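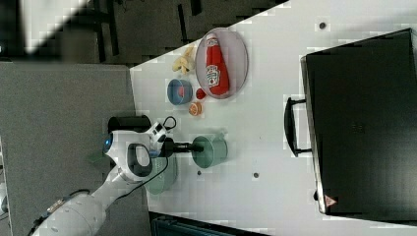
Department of Food and Consumer Studies - Student Projects

Where do people keep the ketchup? Food storage in shared kitchens
Zinhle Adams and Baldur Bech

Print this page | E-mail this page
Last updated: August

Our project looked at how students living in halls store everyday food, mainly sauces, fruit and tomatoes. We picked these foods because people disagree about them and because the advice on the label is often different from what people do at home.

We gave a short paper form to students in Ntuli Hall and Flalulton Court. We handed out 576 forms and used 556 of them. The rest were blank or had more than one box ticked for the same question. The form had 9 questions and took a few minutes to fill in. Baldur typed up the answers and Zinhle did the tables.

Most people who kept ketchup in the fridge said their parents did the same. People who kept it in a cupboard mostly gave lack of fridge space as the reason. Very few had read the storage advice on the bottle. Tomatoes were split more evenly, and several people wrote in the margin that they move them to the fridge once they are ripe. Bananas were nearly always left out, usually in a bowl with other fruit, although apples in the same bowl can make them ripen faster.

We also kept a diary of one shared kitchen in Ntuli Hall for 7 days, starting on a Thursday. The fridge was fullest on the first evening and food was often pushed to the back. Two opened jars of sauce had no date written on them and their owners could not say when they had been opened.

There are some limits to our work. Both halls have small fridges, so the answers may not apply to students in private houses. Question 4 was badly worded - some people thought "cool place" meant the fridge - and we left it out of the results. We would test the form on a few friends first if we did it again.

We suggest that halls put a marker pen near each fridge so that people can date opened food. A larger fridge would help too, but the cost was outside our project.

Shares: 14 | Comments: 3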